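Before you start: this walkthrough assumes you already have a simulated arm that can reach things, and a policy (any policy, even a bad one) that you would like to score. If you are still fighting with inverse kinematics, go do that first and come back, I'll keep the kettle warm.

# Scoring a kitchen policy with paired starts

When I first joined the Widell project I did what I think most people do. I ran my policy a bunch of times, wrote down how often it succeeded, changed something, ran it a bunch more times, and compared the two numbers. Then Bríd Ó Gríofa asked me very kindly whether I had started both batches from the same object positions, and of course I hadn't, and of course half of my lovely improvement went away once I did. So this page is really the thing I wish I'd had that August, written out slowly!

The idea is called paired starts. You save a set of starting states once, and every policy you ever test has to begin from those same states. Then you compare them start by start and look at where they disagree.

## Step 1: Make the starting states

Pick your layouts and your task. We use 3 kitchen layouts and 300 starts in total, split evenly, so each layout gets its fair share. For every start, save:

- the layout name
- the pose of every loose object
- the joint angles of the arm and the opening of the gripper
- the camera poses
- the random seed

Save the seed even if you think nothing depends on it. I lost most of a week to a lighting setting that was quietly drawing its own random numbers, and Declan Hegarty still brings it up.

Let the physics settle before you write the state to disk. If an object is still dropping that last little bit when the episode begins, two runs from the "same" start can drift apart before the arm has moved at all. Throw away any start where an object has ended up inside another object or has rolled somewhere the arm can't reach.

## Step 2: Freeze the folder

Put the starts in their own folder, give it a version name, and make it read-only. Ours is called `brindgate-starts` and I promise you will be tempted to "just fix" a couple of awkward ones later. Please don't. If you need different starts, make a new version and rerun the old policies on it too.

## Step 3: Run both policies

Run policy A on every start, then policy B on every start, with the same time limit. A small loop is plenty:

```
for start in starts:
 for policy in (policy_a, policy_b):
 sim.restore(start)
 result = run_episode(sim, policy)
 log(start.id, policy.name, result)
```

Call restore before every single episode, including the first one. Log the result as a plain success or failure, and keep any finer scores in a separate column so they don't muddle the comparison.

## Step 4: Count the disagreements

Now line the results up by start. The starts where both succeeded or both failed don't tell you which policy is better, so set them to one side. In our last comparison there were 26 starts where only the new policy succeeded and 11 where only the old one did. Those are the two numbers that go into the test (we use an exact McNemar test, which most statistics packages will do for you in a line).

Report all four counts in your write-up, though, and not only the p-value. Readers will want to know whether the policies are mostly good or mostly hopeless, and the disagreements alone can't tell them that.

## Step 5: Look at the renders

I know, I know, you have a table and you'd like to go home. But do open the renders for the starts where the policies disagreed, from the room view and from the close camera as well, and go through them with a cup of something.

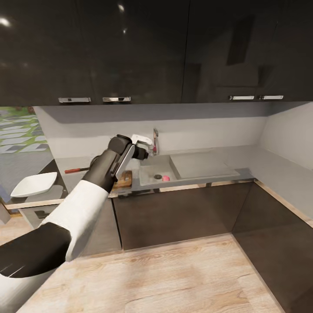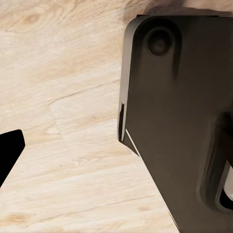 Your success check is where I'd look first when a disagreement puzzles you, even before you blame the policy. A check is only a few lines of code, and it can be too generous or too strict without anybody noticing for months. Say the target is something like the small pink object down in the sink basin, near the drain: a check that only looks at its horizontal position will happily pass it whether it is on the basin floor or held in the air over it, so test the height as well, and test that the gripper has let go. When you change a check, rescore the saved episodes for both policies with the new version. You don't have to rerun anything if you logged the full object poses, and this is where you'll be very glad you did. Caoimhe Cullinane keeps our rescoring script in the same repository as the starts, and I'd recommend doing the same so the two never wander apart.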